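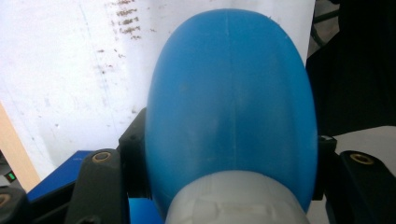 By Maricel Javier | Program tips | Posted in June

Staff Room > How-To > Family Events > Running a Showcase Night

How to Run a Showcase Night for Your Afterschool Program

I love showcase night. It's the one evening when families who normally see us for thirty seconds at the pickup table get to walk in, sit down and find out what their kids have been up to all semester! We just finished our third one at the Plostow site, and so many of you asked how we put it together that I'm writing the whole thing out.

Pick the date before you pick anything else

Start six weeks out. Get the school calendar, the middle school calendar (siblings!) and the sports schedule, and look at all of them side by side. Our first year we landed on the same night as the Ditham band concert and lost half our fourth graders to the clarinet section. Once you have a date, ask the front office for the room in writing and keep the reply.

Start at 5:30 if you can. Parents coming straight from work can make it, and the little ones are still in a good mood.

Let the kids choose what they show

Give every group one class meeting to decide. They can perform, display or teach, and teaching is my favorite. Last time the chess kids ran a table where they played any grown-up who sat down, and there was a line for it all night long.

Write down each group's choice on one sheet, with the name of the staff member helping them and what they need: outlets, wall space, a speaker, a table. Hang the sheet where everyone on staff walks past it.

Build the schedule

Keep the stage portion to 17 minutes. I know that sounds short! We tried 45 the first year and the back rows were gone by the end. Kenneth Soriano, our site lead over at Catacutan, times each act at rehearsal and writes the number next to it in pencil, and I've copied him ever since.

Our evening goes like this:

5:30 Doors open, families sign in
5:45 Welcome and stage acts
6:02 Tables and displays open
6:45 Thank-yous and cleanup

Put your youngest performers first. Put your loudest group last (drumming, in our case).

Send the invitation three times

A paper flyer goes home three weeks ahead, a text goes out the week before, and a handwritten note from the child goes home the day before. The notes take one snack period and they work like magic. We print 100 flyers and always run out, so make extras if your site is bigger than ours. Have the flyer translated into every language your families read at home, and get a parent to look it over before you hit print.

On the night

Get your staff there an hour early. Put one person at the door who knows a lot of families by name. Give the older students real jobs, like handing out programs, running the microphone or showing people to the art wall. Our fifth graders take it very seriously and they're great at it.

Leave a stack of index cards by the exit with the question "What should we do more of?" We got the idea for our cooking club from those cards, and it's been full ever since.

The next day

Thank the kids first, out loud, in circle. Then send a short note to the principal and the custodial crew. Sit down with your team while it's all fresh and write a page on what to change. Ours for next year already says "more chairs" and "second chess table."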